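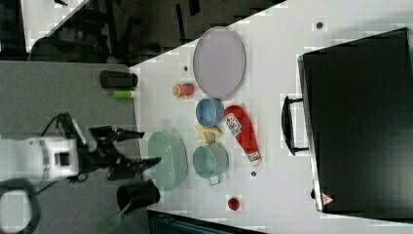 Speaker notes, Skerneck flood fund talk
Skye Gourlay, 11/12/2018
Keep to 20 minutes if Heather's intro runs long. Skip the Ritchie part if needed.

OPENING
Thank Heather Moncrieff for the invitation. Say up front that I live in Skerneck, on the side of town that did not flood, so I have no claim in.

Start with the line from the county's own newsletter: "Every dollar is at work in Skerneck." Read it twice. Ask the room who has seen a dollar at work on their street. Wait for it.

WHAT THE FUND WAS FOR
The appeal went out for homes. The flyer says homes, the radio spot says homes, and the resolution says "homes and related recovery needs." Watch those last four words. I have been reading grant paperwork long enough to get nervous when I see "related."

691 households applied. Slow down here, people will want to write it down. The county calls them "served." Served means a file was opened. A file with a denial letter in it counts. So does a file with nothing in it.

WHERE SOME OF IT WENT
Two items from the published ledger. Both are public, page numbers on the handout.

First, resurfacing at the Driltari business park. Driltari sits up the hill. It has been explained to me that trucks carrying relief supplies may have used that road. May have. I asked for a delivery log and got a map.

Second, the Kultarside visitor center sign and parking. The reason given in the ledger is "regional confidence." I don't know what that is and I would like somebody from the county to come and tell us. Darcy Fairweather was invited tonight and sent a statement. Read it only if asked. It repeats the newsletter.

Be fair: neither project is secret, and I have found no sign that anyone pocketed a cent. Say this clearly. The trouble is that all of it may be perfectly legal under the wording they wrote.

THE RITCHIE REPORT (cut if late)
County paid Ritchie for an outside review. 12 pages, 2 of them the cover and the contents. It finds spending "broadly consistent with the aims of the fund." Ximena Jara asked which aims, since the report never lists them. She is still waiting on an answer. Reviewer picked by the office under review. Let that sit, don't joke about it.

The $800 household checks: the report calls them "substantial." Ask who here has priced a furnace lately.

WHAT TO ASK FOR
Strike "related recovery needs" from the resolution before the December vote.
Publish paid claims separately from opened files.
Show the denials, with reasons and no names.

I doubt we get the third one. Ask anyway.

QUESTIONS
If someone says the town needs business too: agree, then ask why it can't come out of the roads budget.
If someone says the state will step in: it said so last time.
Claims problems go to Rhona Semple, by the door. Sign-up sheet is with her, and she needs her pen back.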